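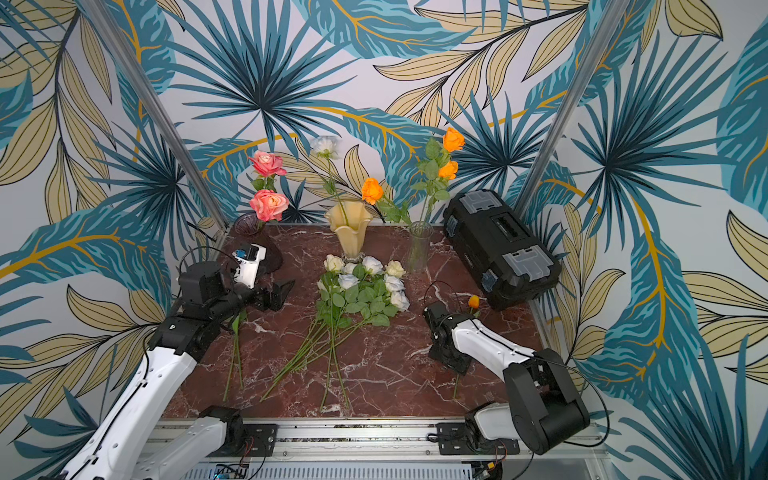

Figure 7. Large-leaf wallpaper with palm fronds in teal, dark blue and mustard, behind a veined marble surface and three vases.

4.3 Leaves on the wall: how people talk about a pattern they no longer notice

The questionnaire went to 546 households in Hesia and the older streets of Idahosa, and 490 sent it back in a state we could use. Of the remainder, most were blank, and one had been used to test a paint colour. The rate of return is high for a postal survey on interior decoration, and we are inclined to credit the subject. People who will not tell a stranger their income will cover both sides of a page on what their sister-in-law did to the hall.

Our second question asked respondents to name the pattern on the most heavily decorated wall in the home. Large leaves came first by a comfortable distance, ahead of stripes, small flowers and a category we had to call "birds, mainly". What interests us in this section is the language in which the leaves were described. Respondents seldom used the word "leaf" on its own. They wrote "jungle", "palm", "the banana one", "hotel" and, in a hand we came to know well, "Mother's idea". The word "tropical" appeared far more often among those who had chosen the paper themselves than among those who had inherited it with the house. The latter group favoured "busy".

Duangkaew has argued in earlier work on rented rooms that a printed plant is asked to do a job that a real plant would do worse: it stays the same size, it needs no window, and it cannot be killed by a tenant. We find a good deal in our returns to support her. We would add only that the printed plant cannot be moved to the spare room either, and that this came up a lot. Wallpaper commits its owner in a way that a fern does not. Several respondents gave the cost of removal before they gave the cost of purchase, and a few gave only the former.

The follow-up interviews, carried out in March by Krishnan and Figueiredo with 50 of the households, were meant to settle when people stop seeing their own walls. We had expected a figure in months. The interviews supplied something less tidy. Asked to describe the leaf paper with their backs to it, people who had lived with it for years got the colours right and the shapes wrong. They gave fans where there were feathers. They put in flowers. One man in Idahosa described a parrot with such confidence that Figueiredo walked the length of the wall looking for it, and the man, following behind, was the more upset of the two.

We do not take this for simple inattention. The same people could say exactly where the strips failed to meet, often to within a hand's width, and who had been holding the ladder. What they had kept was the history of the wall as a piece of work, with its faults and its blame. The design itself had gone the way of the tune in a lift. McKinnon's remark that "a pattern is looked at twice, once in the shop and once when it is being scraped off" was made about carpets, which are not usually scraped, but we think it holds.
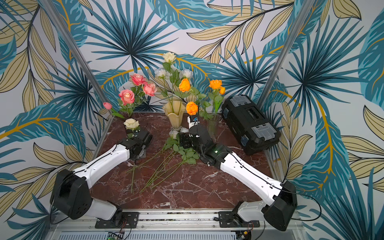
A related finding concerns what is placed in front of the leaves. It might be supposed that a strong pattern would discourage further ornament, and the manuals reviewed in Section 2 are nearly of one mind in advising a plain surface and a single object. Our households had either not read the manuals or had read them and bought a vase anyway. Imitation flowers were reported in a large share of the homes with leaf paper, and roses led the list. The mixing of climates troubled us more than it troubled anyone we spoke to. When Krishnan asked a respondent in Hesia whether a rose belonged with a palm, she was told that neither of them was real and so they could hardly object.

That answer deserves to be taken more seriously than it was at the time. Much writing on domestic taste assumes that an imitation is judged by its closeness to the thing imitated, so that a good cloth rose is one that fools the visitor. Very few of our respondents cared about fooling visitors. They judged imitation flowers by whether they held their colour, whether they could be dusted without coming apart, and whether they "went". What they went with was the wall. A cream rose was praised for picking up the pale parts of the paper, and a red one was defended, with some heat, on the ground that the paper had no red in it and needed some. Both arguments were on occasion put forward by the same person about the same shelf.

The two pattern books most often named, the Clurkenine range and the cheaper Plallwood, appear to have encouraged this. Both use a few strong colours on a light ground, which leaves the owner a short list of shades to match and a sense of having been clever when one of them is matched. We note in passing that respondents who owned Plallwood paper often said it was Clurkenine. No one made the error in the other direction.

There are limits to all this. Our sample leans towards people who like to be asked about their homes, and those who regret their walls most deeply may well have declined to let us in. Suksawat has pointed out that the questionnaire was itself printed on paper with a faint leaf border, a decision taken by the university print room, and that this may have put leaves into the heads of the undecided. We have compared the early returns, which went out on plain stock, with the later ones and found a small difference in the direction she feared. It does not change the order of the patterns, though it does bring stripes closer than we would like.

We turn next to ceilings, about which respondents had much less to say, and to the small group who had papered theirs. This group is treated separately in Section 4.4, partly because of the technical questions involved and partly at its members' own request.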